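The Second Arm Is the Cheap Part
What a small robotics shop learned about spending money in the right order
By Firouzeh Dehghan

The spreadsheet that Octavian Coman keeps open on his left monitor has 1,193 rows, and he is proud of every one of them. He scrolls through it the way other people scroll through vacation photos. Row 40 is a torque wrench. Row 212 is shipping on a torque wrench. Somewhere past row 600 the cable clips begin, and they go on for a long time.

Coman runs operations at Trerndale, a small company that teaches robot arms to do tabletop jobs with two hands: opening packaging, turning cards over, putting one thing on top of another thing and leaving it straight. He came from restaurant supply, where he bought walk-in coolers and learned to read a quote from the bottom up. When he was hired, the company had one pair of arms and a plan to buy several more. His first act was to ask what else a pair of arms needs before it can do a day's work.

"They gave me a list with four things on it," he says. "I loved that list. I have it framed."

I went to Trerndale because I wanted to write about how small teams buy robots now. For years this was a story about big sums and long waits. A factory brought in an integrator, the integrator drew up a cell, and a fence went around it. That still happens, and for moving car doors it should. But there's a whole other kind of buyer these days, with a room, a bench and a budget somebody can hold in their head, and those buyers are making decisions that are fun to watch up close.

The arm gets all the attention, of course. It has a brochure! It has a reach, a payload and a video of itself folding a towel. Ask Coman what a station costs, though, and he starts with the base it stands on.

Start at the bottom

At Trerndale both arms of a pair bolt to one rail through their own mounting plates. The rail is aluminum, and so are the corner posts. Mahfuz Siddiqui, the mechanical engineer, talked me through the choice with a length of extrusion in his hand, turning it over like a loaf of good bread.

The first station had its arms clamped to a desk, he told me. It worked fine until someone leaned on the desk. Every time the bases shifted by a hair, the team had to calibrate again, and calibration ate a morning. Siddiqui argued for a proper rail, got turned down, kept a tally of lost mornings, and came back with the tally. The rail was approved that afternoon.

His advice for anyone drawing up a first budget is to price the structure before the arms, and to buy extra extrusion in the same profile. You will want to add a bracket. You will want to add one again two weeks later. A length of profile leaning in the corner costs very little next to a station that sits idle waiting for a delivery.

Floor space goes into the same part of the budget. Trerndale's lease covers 2,000 square feet, which sounded huge to everybody when they signed it. Then came the shelves for props, the packing bench, the walkway wide enough for a cart, and a clear zone around each station so a person can get to the back of it with a screwdriver. Siddiqui now draws every new station on the floor with tape and leaves the tape there for a few days. People walk through it, they grumble, and the tape moves.

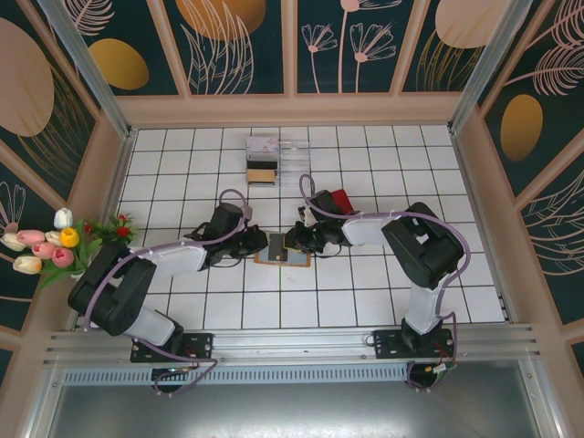
Then there are the cables, and I could happily have spent a whole day on cables. An arm that moves all day flexes its wiring all day, and two arms working close together have twice as many loops to snag. Siddiqui wants enough slack for the wrist to turn all the way and so little that a loop can't drop into the work. He gets there by trial, with a bag of clips and a lot of patience. Spare cables are the one thing he will not let Coman trim from an order. The team keeps a full set for each station on a labeled hook, already tested.

"If a cable goes and you have one, it's a coffee break," Siddiqui says. "If you don't have one, it's a purchase order."

Connectors get their own line too. So do the little parts that hold cable to gripper, which Trerndale prints in batches.

The budget for ordinary stuff

Yi-chun Choi has the job I envied most. She designs the tasks and buys what goes on the table, so her corner of the room looks like the back of a very good gift shop. Her spending is small per item and never stops. The current inventory is 1,782 objects, each with a bin and a line in Coman's spreadsheet, and she can find any of them faster than he can.

Her big lesson concerns surroundings. Early on, the team worked over plain surfaces against plain walls, and the learned skills were a little too fond of plain surfaces and plain walls. Put the same arms in front of something busy and they hesitated. So Choi asked for a line she calls "scenery," and it made several people laugh in the meeting. She asked for tile, for patterned panels, for flowers, for clear plastic, for shiny things. She got a trial amount, and then the trial amount again.

I love this line of the budget. It is the cheapest one on the page and it brings the room to life. Wall panels can be swapped between sessions. A tabletop can be changed out. Clear acrylic is a favorite of hers for being so hard to see, and a bouquet that never wilts can go through as many sessions as anybody likes.

She buys in twos, and in threes for anything fragile. She also checks whether a product is likely to stay on the shelf. A box that gets redesigned halfway through a project is a small disaster, so before she builds a task around an item she stocks up on it.

Buying or renting, and from whom

The arms themselves came down to a choice between two suppliers. Cundero offered a lease with swaps included: a joint fails, a replacement arm shows up, the old one goes back in the same crate. Hosomen sold outright, at a price that made the lease look silly by the second year, with parts you could order one by one.

Hiu-tung Chien, who founded the company and signs the checks, leaned toward the lease. Coman leaned the other way. They settled it the old way, with a long lunch and two columns on a sheet of paper, and what tipped it was Siddiqui. He likes fixing things. He had already taken a shoulder joint apart and put it back together, and he said he could do a wrist in an hour. With him on staff, owning made sense. Chien is very clear that for a team without a Siddiqui she would sign the lease tomorrow.

I think that is the most useful thing I heard all day. The comparison sheets you find online put price against reach against payload, and all of that matters, but the right column to add is who in your building wants to open the thing up. It changes the answer more than any spec.

They did one more clever thing. They ordered a single pair first, ran it for 13 weeks, and wrote down everything that stopped it. A worn gripper pad. A loose bolt. A missing prop, more than once. A software update that landed in the middle of a session. By the end they had a real list of what a station consumes, and the second order was written from that list. It had more gripper pads on it than anyone would have guessed and fewer spare motors.

People hours

The line most first budgets leave thin is time. Someone has to set the table, run the session, check the results and set the table again. Chien plans this by the station and by the shift, and she adds a margin for resets, which depend entirely on the task. Turning over a card takes a moment to reset. A task with a lot of small parts can take longer to lay out than to perform.

She also pays for training, properly, with the station switched off from production while a new operator learns. It felt extravagant to her the first time. The operators who learned that way broke fewer things, and one of them redesigned the prop shelves so that everything for a task comes off in a single tray. Those trays are now in the standard station kit, in Coman's row 871, and he showed me the row.

There's a safety line as well, and I was glad to find it near the top of the sheet. Stop buttons within reach of either side, a written rule about hands and powered arms, and a lockout tag for repairs. None of it cost much. It was all in place before the first arm arrived.

What they would buy first

I asked each of them what they'd spend on if they had to start over with an empty room. Siddiqui said the rail, before I'd finished the question. Choi said shelves, deep ones, and a label maker with plenty of tape. Chien said a second month of rent held back and untouched, so that a late delivery stays a nuisance.

Coman took the longest. He scrolled up, then down, then up again. The next order, for a station they have nicknamed Ko, goes out on 10th July, and he had been going through it line by line when I came in. The arms take up two rows. The rest of the order runs to several screens.

"A cart," he said finally. "With good wheels. We carried everything by hand for the first year, and I still don't know why."

He typed it in while I was putting on my coat, then asked Siddiqui across the room how much weight the wheels should take.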